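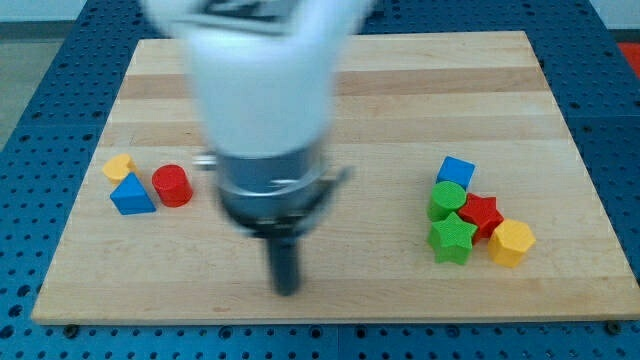

Beatrice Swai的短篇集《潮位》收了九个故事，我断断续续读了两遍，第二遍才看出她是怎么安排次序的。前三篇写同一座港口城市Prudadton，人物彼此不认识，靠一家当铺松松地连着；后面几篇离开港口，写内陆，语气也沉下来。浅色木板上那几块彩色小块，左边三块，右边五块，中间隔着一段空，拿来说这本书的结构倒挺合适：港口三篇是一组，内陆五篇挤得更紧，剩下一篇《盐税》夹在当中，两边都不靠。

《盐税》也是全书最长的一篇，占了70页。退休的税务员回乡收一笔早已作废的欠款，一户一户敲门，没有人赶他走。Swai写对话很省，人物常常答非所问，读者得自己去补中间那句话。我喜欢这一点，但连读几篇会累，建议一天读一篇。

内陆部分质量不齐。《借来的马》和《第二口井》都好，后者写姐妹俩分家，结尾停在量绳子的动作上，很干净。《信差》太依赖巧合，三十年前的信恰好在婚礼当天送到，前面铺得再细也撑不住。最后一篇只有几页，像是长篇里拆下来的一章，人物刚站稳就完了。

译者是Iqra Butt，译文总体顺。方言部分她没有硬套某地土话，只在句尾和称呼上做了点变化，读着不别扭。注释放在书末，翻起来麻烦，其中有几条解释货币换算，我觉得可以删。第33页有一处人名前后不一致，希望重印时改掉。

书由Echevarría出版，平装，200页出头的样子拿在手里很轻，纸偏黄，字号对眼睛友好。装订一般，我这本读到第二遍，书脊已经有一道白印。封面用的是纯灰底，书名很小，放在书店架上容易错过。

没读过Swai的人可以先看《第二口井》，合口味再从头读。已经读过她那部长篇《Lakdale》的，会在港口三篇里碰到几个熟悉的街名，情节上没有关联，不必为此重读。

分享 9　评论 33

相关文章
Krum Leka《冬季渡轮》：写得最好的是配角
Maximiliano Olmedo的三个中篇
Lucía Collado新版短篇选，删了哪些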